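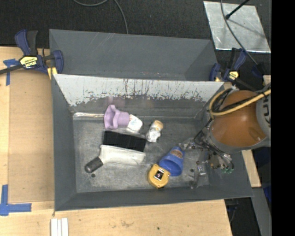 Grurner Storage Bin, Gray

The Grurner is a deep, straight-edged bin for stockrooms, workshops and packing benches. It comes in one color, gray, and in two depths: 150 mm and 200 mm. Both have the same footprint, so you can mix them on a shelf.

Load limit is 200 lb per bin when the base is fully supported. On open wire shelving, add the Ilholm base plate (sold separately) or keep the load to half that.

Bins can be stacked 3 high with the lids on. Do not stack without lids – the rims are not made to lock into each other.

Cleaning: warm water and dish soap. Scuffs on the walls can be rubbed down with a nylon pad. Avoid solvent cleaners, which dull the finish.

What's included: one bin, one label holder, two screws. Lids are listed under Prinmont Lids and Covers.

Shipping: single bins leave our Nieto warehouse in two working days. Pallet orders take longer, and we will email a date once the order is confirmed.

The old round-corner version was dropped in April. Its lids do not fit this bin.

For pallet prices, contact Dean Hollis in trade sales. Spare label holders are available on request.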